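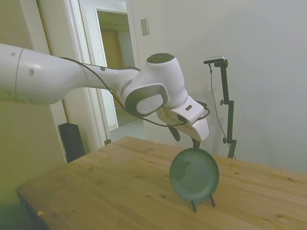 Shengli Xiong thinks I should give up on the 26-mile route and do the shorter loop around the reservoir, and told me so twice on the phone before I had finished my coffee. The argument was that I have only been back on the bike since April, that the Padari road has no shoulder for long stretches, and that a person with my knee ought to build up slowly. I said I would think about it. I have thought about it, and I still want to do the long one.

Got up at 5:40. Cool out, fog down by the creek. Oatmeal, half a banana. Checked the tires and the back one was soft again. I put in a new tube last week, so there is probably something stuck in the tire itself. Ran my thumb around the inside and found a bit of wire no longer than an eyelash. Pulled it out with tweezers. Pumped it up and it held through breakfast.

Did the ride to Okafor and back, 18 miles by the map. The first hill was bad. I had to get off at the church and walk, and a man loading hay bales waved at me, so I waved back and pretended to look at the view. After that it went better. The road runs flat along the orchards and the peaches are nearly done. They have the stand open still but only seconds left, four dollars a bag. Bought one bag and carried it home in the left pannier, and lost two to bruising.

The knee was fine going out and sore coming back. It starts on the outside and moves up if I push a big gear. Stopped at the bridge to stretch and ate a peach. There was a heron standing below the spillway. Last August the water was so low there you could walk across on the stones, and this year it is up over the second step.

Home by 9:15. Showered, iced the knee, and slept for an hour on the couch with the fan on, which I had not planned on.

In the afternoon I called Nuleo about the saddle. They say it shipped but the tracking number does not work. The woman I talked to was polite and said to give it 7 more days. I paid 186 dollars for that saddle, more than I have ever paid for something to sit on, and I would like to sit on it before the season is over. In the meantime I have the old one wrapped in tape where the seam split.

Also wrote to Fitside to stop the gym membership. I went four times this winter. The form wants a reason and the choices are moving, cost, injury or other. I put other.

Added up my miles after supper. With today I am at around 2,000 since I started keeping the notebook, counting both years — I left out the month I forgot to write anything down. Most of it is just back and forth to work, and the hardware store.

Called Shengli back at 7:30. We settled on doing the long route at the end of the month, leaving early, with the truck parked at the Padari end so there is a way out if the knee quits. I have to bring the lunch. Shengli wants egg salad, which does not travel well in heat, so I will do peanut butter and freeze the water bottles the night before.

Need: chain lube, two tubes, sunscreen, new batteries for the back light. Peaches need to be eaten or cooked tomorrow. Will look in the freezer for the pie crust.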